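Minutes, hand demo group, Mar 25, 2018

Me typing again, so sorry in advance for the spelling! Zoriana Palamarchuk ran the meeting and I ate most of the cookies.

First up was the fruit-in-the-box task for Plindanari. Zoriana wants everybody squeezing the hand gripper slower — her view is that the robot copies our bad habits right along with the good ones, and I have to say I've got plenty of them. We agreed on up to 12 demos per sitting, then a break for your wrist. 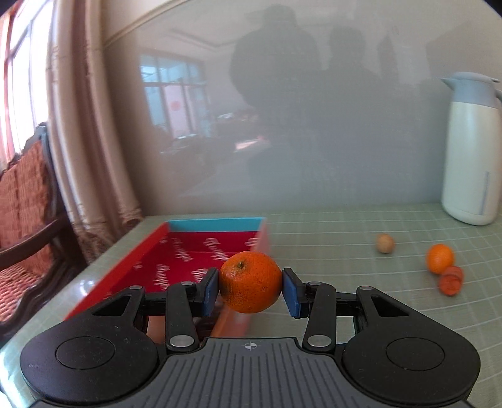 Mandarin between the blue pads in the first, fingers open by the "Happy" box in the second. 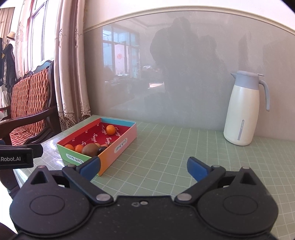

We have 153 demos saved so far, and 10 of those need a second look before they go to Clotero. I said I'd do it (why do I always say that?). Kallholm still wants the remote control version too, but we're putting that off until December.

Long chat about whether to let go high or low. I like low, Zoriana likes low, two people like high, so we'll try both and compare.

To do: me, the 10 demos. Zoriana, write to Kallholm about the new date.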